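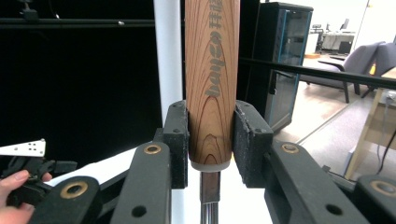

## 3.2 Collecting demonstrations by hand

**Figure 4.** Demonstration with the hand-held grippers. The long object is held between the two foam pads just above its end cap, and a second gripper is in the demonstrator's other hand.

We have come, over the course of this project, to be quite fond of hand-held demonstration, and we'd like to take a little room to explain why, as the choice shaped nearly everything in the sections that follow. Our earlier work on the Vosari tasks relied on remote control, with the demonstrator seated at a leader arm and watching the follower through a pair of monitors. It served us well for slow pick-and-place. It was much less happy with anything long, round or top-heavy, where the demonstrator wants to feel the object begin to turn in the grip and correct for it before the turn becomes visible (a correction most of us make without noticing when we tidy our own kitchens!).

With the hand-held tools, the demonstrator simply does the job. Both grippers are carried, one in each hand, and the fingers open and close under the demonstrator's own grasp. The trajectories are then retargeted to the two arms of the Vulora platform by the procedure in Section 3.4. We recorded 1186 demonstrations in this manner across 17 tasks, and we are grateful for the patience of everyone who contributed, particularly through August, when the lab's cooling was not at its best.

### 3.2.1 Long objects

Long objects deserve a paragraph of their own. When a bat, a broom handle or a length of dowel is gripped near one end, a small error in wrist angle becomes a large error at the far tip, and a policy that has only ever seen tidy central grasps will carry the thing into the nearest obstacle with great confidence. We therefore asked demonstrators to vary the grasp point along the object and to avoid favouring the balance point, even where this made the task more awkward. The foam finger pads were a real help with this. They give a little under pressure, and the grip is more forgiving of a rounded surface than the bare fingers we used in our pilot.

### 3.2.2 Hanging and placing utensils

The second family of tasks, which we call the Safavi set, uses kitchen utensils and a tabletop stand with a ring of upturned hooks. A demonstrator brings a utensil to the stand, orients it, and hangs it from a free hook. We chose this set with some care, and for a rather homely reason: most of us have a drawer or a rack of this sort at home, and we all know how fiddly it can be when your hands are full.

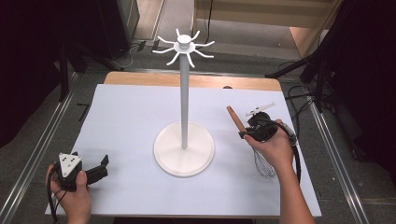 The hooks are close enough together that the approach direction matters a good deal. Coming in from the side, a demonstrator can use the whole forearm to steer; coming in from above, nearly all of the work falls to the wrist, and the resulting trajectories are sometimes beyond the joint limits of the arms. Nazanin Nikzad, who led the collection for this set, suggested that demonstrators rehearse each approach twice before recording, at whatever pace felt natural. We adopted this for all later sessions and would warmly recommend it to colleagues setting up something similar.

We gave no instruction about which hook to choose. This was deliberate, and it does make the data messier, as two demonstrators given the same stand will often settle on different habits. The Cisden baseline, which averages over these habits, tends to aim for the gap between hooks. Our own policy conditions on a short history of gripper poses and commits to one hook early in the approach. We return to this behaviour in Section 5, where each policy is evaluated over 100 trials per task, and where the messier data proves its worth.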